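Grornow Woven Table Mat, Dark Grey

A fine-textured mat for morning tea, cake plates and serving bowls. Sits flat on a timber table and wipes down with a damp cloth.
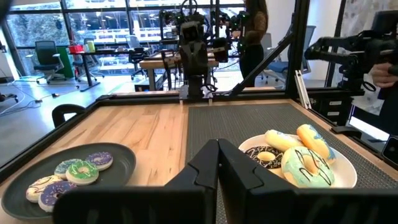 Colour: dark grey. Item no. 221. Sold singly. Pack of 60 for cafes by order through our Studley store. Do not tumble dry. Glazes and icing should be wiped off before they set.

Pale crockery shows up well against the weave. Plates and food not included. 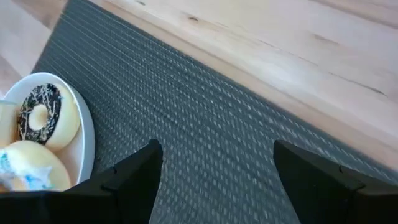 Ayanda Adams wrote on 29th July that chocolate icing came off hers with warm water, but she would like a wider size as well.

Free delivery on orders over $100.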